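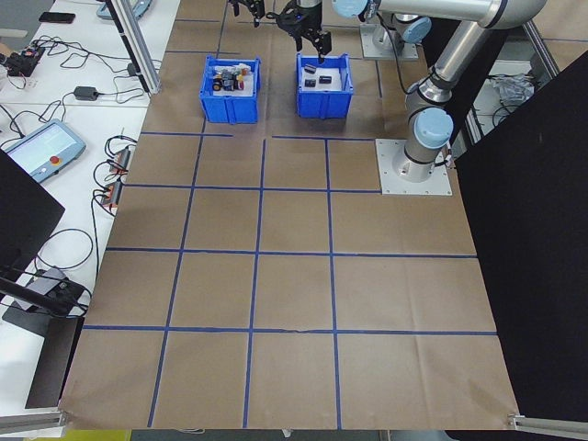
Sorting small parts - notes for the February session, Civcombe

Slow down at the start. Last time I did 20 minutes of material in 12 and then stood there.

Opening: everybody in this room has a drawer. Ask for hands. Then ask who has opened theirs since summer. Wait for the guilty laugh.

Old system at Ljungberg: one coffee can, all sizes, all ages. Finding a part meant tipping the lot onto the bench, choosing something else, and scooping it all back. I defended this for years as "flexible."

New rule is boring. Brown paper on the table, blue tape over it in a grid, bins at the back. Paper creases and you will get a tear sooner or later. Leave it alone. People who stop to replace the paper never go back to sorting.

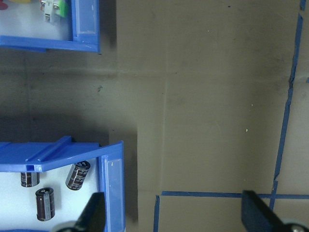

Capacitors get their own bin. I know they roll, I know they look lonely in there, and every time I've let them "share for now" I have gone looking for them in with the connectors two months later. If you only have three, then you have a bin with three in it.

Labels: the bins come with label slots. Fill them in. (Mine are a work in progress. Move on quickly if asked.)

Planance handout goes around at this point - the one page, not the 42-page one.

Buttons and pilot lights next. Big, heavy, chipped if you toss them. White foam in the bottom of the bin, lay them on their sides, keep the family together. 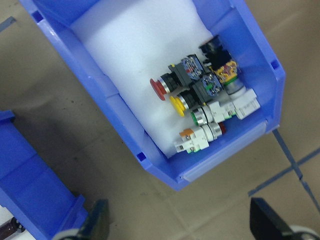 Push buttons on foam, red mushroom head and yellow next to each other.

Somebody will ask about sorting by color. Answer: fine for buttons, hopeless for anything black, and most of it is black.

If time, the Bokero story. Keep it under 90 seconds. Skip the part with the magnet.

Questions. Get the tape back from the front row.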